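Visita a la comisión electoral de Wultmont en febrero

Llegué a Wultmont a las nueve menos cuarto, con tiempo de tomar un café frente al edificio de la comisión. La jornada de puertas abiertas se celebra cada año en febrero y hay que inscribirse por correo. Éramos unas 76 personas, casi todas del propio distrito, más un grupo de estudiantes de derecho que venía en autobús desde Skosimden.

Nos repartieron por turnos. A mí me tocó el de las nueve y media, con Rajkumari Dwivedi, responsable de reclamaciones. Lleva en la comisión desde antes de la reforma del voto por correo y conoce bien los expedientes. Empezó por lo que más le preguntan, es decir, qué pasa cuando un candidato impugna el resultado de una mesa. El plazo es de cuatro días hábiles y la reclamación tiene que ir firmada por el representante de la lista. Si falta la firma, se devuelve y el plazo sigue corriendo.

En la sala de archivo vimos las actas de las últimas municipales, ordenadas por sección y guardadas en cajas de cartón gris. Aquel recuento fue el de los 1084 votos nulos en el barrio de Mullel, del que se habló mucho en la prensa local. La investigación parlamentaria posterior ocupa dos tomos y se puede consultar en la mesa de lectura. Leí el resumen y parte del segundo tomo. La conclusión es que las papeletas de Mullel estaban mal impresas y que el error venía del pliego de condiciones. No se probó ninguna intención, aunque tres miembros de la oposición firmaron un voto particular que merece leerse entero. Critican sobre todo que el director de entonces compareciera una sola vez y a puerta cerrada.

Un estudiante preguntó por qué no se repitió la votación. Dwivedi contestó que la diferencia entre las dos primeras listas era superior a los votos nulos, y que la ley solo obliga a repetir cuando el error puede cambiar el reparto de escaños. No todo el mundo quedó satisfecho - hubo un murmullo al fondo - y la discusión siguió en el pasillo.

La segunda parte trató del sistema Vik, el registro informático donde se anotan las entradas y salidas de cada caja. Antes se hacía en un cuaderno. Ahora cada movimiento queda con hora y nombre, y los partidos pueden pedir una copia. Pregunté cuánto tardan en entregarla y me dijeron que una semana, algo más en periodo electoral.

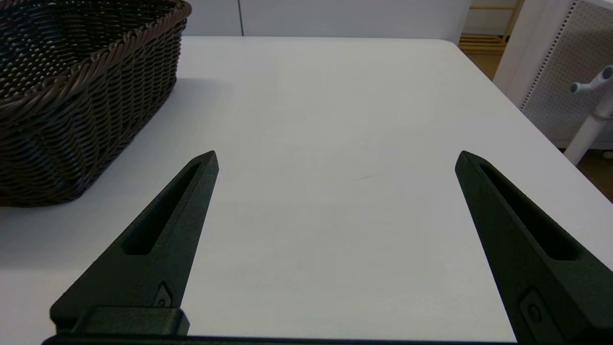 Dos dedos de pinza robótica, abiertos sobre una mesa blanca.

A las doce hubo una charla corta sobre financiación de campañas. Fue la parte más floja. El ponente leyó las diapositivas y casi no quedó tiempo para preguntas. Me apunté un dato: las donaciones de más de 1000 euros se publican con el nombre del donante, y las demás solo aparecen sumadas.

La visita terminó a la una. Para quien quiera ir el año que viene, conviene llevar el documento de identidad, que piden en la entrada y otra vez en el archivo. No dejan pasar mochilas, pero hay taquillas junto a la escalera. La mesa de lectura abre también el resto del año con cita previa, y pienso volver en primavera para terminar el segundo tomo.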